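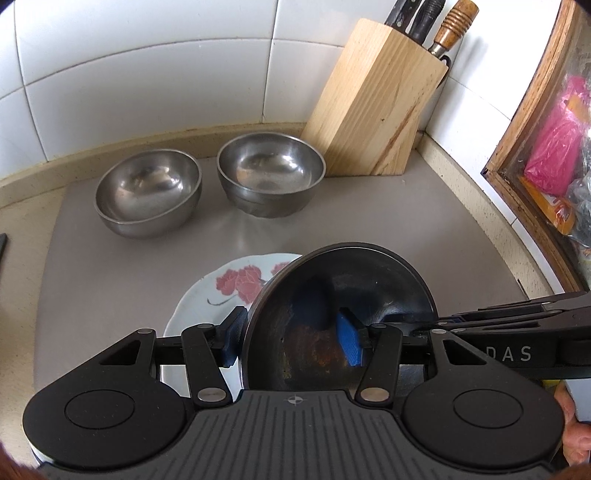

Über uns

Die Clinberg Wasseranalytik GmbH untersucht Trinkwasser aus Hausinstallationen. Auftraggeber sind Hausverwaltungen, Wohnungsgenossenschaften, Betreiber von Kindertagesstätten und in geringerem Umfang private Haushalte. Sitz und Labor befinden sich in Clulska, im Erdgeschoss eines ehemaligen Umspannwerks. Beschäftigt sind elf Personen, davon zwei im Außendienst.

Gegründet wurde das Unternehmen von Agustina Alarcón und Ibrahim Dauda. Beide hatten zuvor in der Abwasseranalytik gearbeitet. Der Wechsel zum Trinkwasser ergab sich aus einer Reihe von Anfragen zu bleihaltigen Steigleitungen in Altbauten, für die in der Region kein Labor mit kurzen Transportwegen zur Verfügung stand. Die Geschäftsführung liegt heute bei Agustina Alarcón, die Laborleitung bei Ibrahim Dauda.

Leistungsumfang

Der Schwerpunkt liegt auf der chemischen Untersuchung an der Entnahmestelle des Verbrauchers. Bestimmt werden vor allem Blei, Kupfer, Nickel, Cadmium und Eisen, auf Wunsch auch Nitrat, Leitfähigkeit, pH-Wert und Gesamthärte. Die Metalle werden nach Ansäuern der Probe mittels Massenspektrometrie mit induktiv gekoppeltem Plasma (ICP-MS) gemessen.

Mikrobiologische Untersuchungen umfassen die Koloniezahl bei zwei Bebrütungstemperaturen, Escherichia coli, coliforme Bakterien und Legionellen. Für diese Parameter gilt eine Einschränkung: Die Probenahme erfolgt ausschließlich durch unseren Außendienst. Selbst entnommene Proben nehmen wir nur für die Chemie an, und auch dort ausschließlich in den von uns gelieferten Gefäßen.

Nicht angeboten werden die Untersuchung von Schwimmbeckenwasser, die Bestimmung von Arzneimittelrückständen und Gutachten zur Korrosion einzelner Bauteile. Anfragen dieser Art leiten wir auf Wunsch weiter.

Probenahme

Das Ergebnis einer Metallbestimmung hängt in hohem Maß davon ab, wie lange das Wasser vor der Entnahme in der Leitung gestanden hat. Für die Beurteilung einer Installation verwenden wir deshalb die gestaffelte Stagnationsbeprobung. Die erste Probe wird nach vollständigem Ablaufen genommen und kennzeichnet das Wasser der Versorgungsleitung. Nach der Stagnationszeit folgen unmittelbar hintereinander zwei weitere Proben: Die eine erfasst Armatur und Anschlussstück, die andere den dahinterliegenden Abschnitt der Hausinstallation. Aus der Differenz lässt sich eingrenzen, ob ein erhöhter Wert von der Armatur, der Steigleitung oder dem Zulauf stammt.

Die Zufallsstichprobe ohne vorheriges Ablaufenlassen führen wir ebenfalls durch. Sie erlaubt eine Aussage darüber, was am Hahn ankommt, jedoch kaum eine über die Ursache.

Für Haushalte ist das Probenahmeset Clilla vorgesehen. Es enthält die gereinigten Kunststoffflaschen, ein Etikettenblatt, das Protokoll und eine gepolsterte Rücksendeverpackung. Entnommen wird in der Regel am Kaltwasserauslass der Küche. Perlator und Siebeinsatz bleiben montiert, sofern nichts anderes vereinbart ist. Zwischengeschaltete Tischfilter sind zu umgehen oder im Protokoll anzugeben.

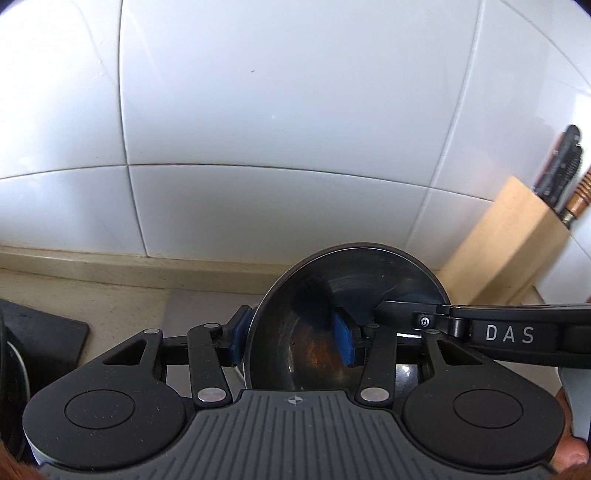 Halima Babalola merkte dazu nach ihrer ersten eigenen Probenahme an, die Anleitung lasse offen, ob während der Stagnationszeit auch die Toilettenspülung tabu sei – sie habe sie vorsichtshalber nicht benutzt und die Probe lieber am frühen Morgen gezogen.

Die Frage war berechtigt. In der Wohnung darf während der Stagnation an keiner Stelle Wasser entnommen werden, auch nicht durch Spülkasten, Waschmaschine oder eine automatische Enthärtungsanlage. Die überarbeitete Anleitung vom 30. Juni 2022 führt diese Verbraucher einzeln auf. Ältere Fassungen, die noch einem Set beiliegen, bleiben verwendbar, wenn der Hinweis beachtet wird.

Auswertung und Prüfbericht

Jede Probe erhält beim Eingang eine Labornummer und wird in unserem Laborinformationssystem Haruna erfasst. Das System ist eine Eigenentwicklung und wird von Ese Eze betreut. Es verknüpft Messwerte, Protokollangaben und Kalibrierdaten des jeweiligen Messtags. Eine Probe ohne Angabe der Entnahmeart wird zurückgestellt, bis die Angabe nachgereicht ist. Bei der letzten Jahresauswertung waren 1.145 Proben im System hinterlegt; der häufigste Grund für eine Rückfrage war ein fehlender Eintrag zur Entnahmeuhrzeit.

Der Prüfbericht nennt zu jedem Parameter den Messwert, die Bestimmungsgrenze, das Verfahren, die Messunsicherheit und den geltenden Grenzwert, soweit einer festgelegt ist. Überschreitungen werden dem Auftraggeber vorab telefonisch mitgeteilt. Bestehende Anzeigepflichten gegenüber dem Gesundheitsamt bleiben davon unberührt. Empfehlungen zur Sanierung sind nicht Bestandteil des Berichts. Auf Wunsch erläutern wir die Werte in einem gesonderten Gespräch, an dem auch der beauftragte Installationsbetrieb teilnehmen kann.

Qualitätssicherung

Verantwortlich für die Qualitätssicherung ist Yetunde Okonkwo. Zu jeder Messreihe gehören Blindwerte, eine Doppelbestimmung und ein Kontrollstandard unabhängiger Herkunft. Liegt der Kontrollstandard außerhalb der Warngrenzen, wird die Reihe wiederholt – auch dann, wenn die Probenwerte für sich genommen plausibel erscheinen. Neue Flaschenchargen werden vor der Ausgabe stichprobenartig mit angesäuertem Reinstwasser gefüllt und auf Metallabgabe geprüft. An Ringversuchen nehmen wir regelmäßig teil; die Ergebnisse können im Labor eingesehen werden.

Rückstellproben für die Metallanalytik bewahren wir bis zum Ablauf der im Auftrag genannten Frist auf. Mikrobiologische Proben sind davon ausgenommen, da sie nicht lagerfähig sind.

Annahme und Kontakt

Proben können werktags am Seiteneingang des Laborgebäudes in Clulska abgegeben werden. Die Zufahrt erfolgt über den Hof, das Hauptportal ist nicht besetzt. Probenahmetermine für Liegenschaften mit mehreren Steigsträngen bitten wir mit einem Strangschema anzufragen. Liegt keines vor, genügt zunächst eine Liste der Wohnungen je Aufgang.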